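Ticket: cloud save gone after update, stuck at chapter 7
Game: Hilliris (Android)
Opened by: Narendra Bajpai
Status: solved, leaving open for comments

Hi all, hoping someone can help because I'm pulling my hair out a bit. I updated Hilliris this morning and now it puts me back at chapter 7 every time I open it. I was on chapter 19! I also had 3000 gems saved up for the August event and the counter now shows 70. The guild is still there (hello Hsiao guild, sorry I missed the raid), my name is right, and the outfit I bought is in the wardrobe. So it's clearly my account, just an old version of it.

What I've tried so far:

Restarted the phone. No change.
Cleared the cache only, not the data (I was too scared to touch the data button). No change.
Logged out of my Zustlow account and back in. It said "sync complete" and loaded chapter 7 again.
Switched from wifi to mobile data. Same thing, only slower.

Update, after lunch: support wrote back and asked if I had the game on a second device. I do — an old tablet I hadn't opened in ages, and it was signed in to the same account. They think the tablet woke up, sent its old save to the cloud, and the phone took that one after the update. Makes sense, the tablet was stuck at chapter 7 all spring.

Update, 9:40 pm: got it back!! On the login screen there's a little gear in the corner, then Account, then Save History. It lists the older saves with a time next to each one. I turned the tablet off first, picked last night's save on the phone, hit Restore and waited. Chapter 19, all 3000 gems, even the silly hat. I've now signed the tablet out for good.

One thing for the Lindard people if they read this: please put a warning up before an older save replaces a newer one. The message said "sync complete" and I had no clue which way it had synced. Also, Save History only shows up on the login screen and you can't get to it from the settings inside the game, so I walked right past it for hours. 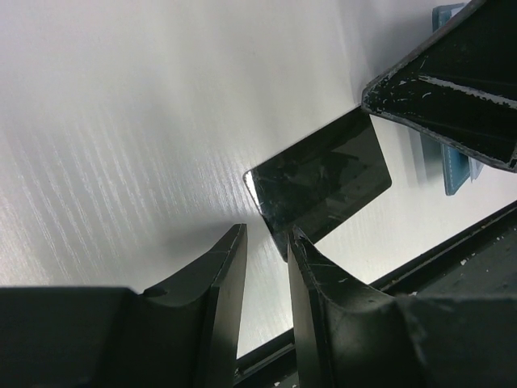
Do I need to uninstall the game before I restore an older save?
Leave it installed. Log out so you're at the login screen, turn off any other device that uses the account, and restore from Save History there.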